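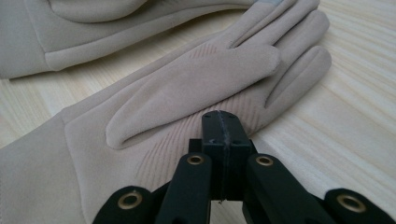 The singer of Tivirow had her second child in June and was back on stage before the baby could sit up. She would not do it that way again.

"I told everyone I was fine, and I had a set list taped to the changing table," she says by phone from the house in Lozano she shares with the band's drummer, her husband of six years. "I could sing the songs. I couldn't stand up for 75 minutes and sing them."

The show was a warm-up for 300 people. She sat down for the last part of it and the crowd took it as a choice. Afterward she canceled the rest of the run, and the duo went quiet until the documentary came out.

Lastmont, now streaming on Cineck, follows the couple through that time at home. There is less music in it than fans may expect. Much of the first hour is feeding, sleeping, and arguing over who forgot to call the pediatrician back.

"They asked if they could film the hard parts, and I said yes before I knew what those would be," she says. "There's a fight in the kitchen I asked them to take out. Then I watched it again and told them to leave it."

What did not make the cut was the weeks she spent unable to write. She would go into the back room after bedtime, play the same chords, and go to bed. Her doctor told her to stop setting deadlines. She did, and the first new song came while she was folding laundry. It closes the film. 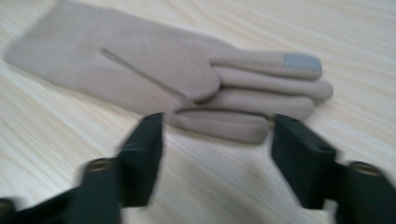

According to the drummer, the break was harder to agree on than the film makes it look. He wanted to keep the spring dates and hire a second singer for the high parts. She wanted everything off the calendar. They settled on 2 shows, both close enough to drive home from the same night.

"I was worried about money, and I was also bored," he says, having picked up the other phone. "I'm not proud of the bored part."

The larger of those shows sold all 3,315 tickets. She says she heard the number and went to lie down.

Their older daughter will come along this time. She has her own ear protection and strong opinions about which songs are too long. The baby will stay with his grandmother.

As for a new album, they have four songs and no date. The singer is back to voice lessons, mornings only.

"If it's done next year, good," she says. "I have to go, he's up from his nap."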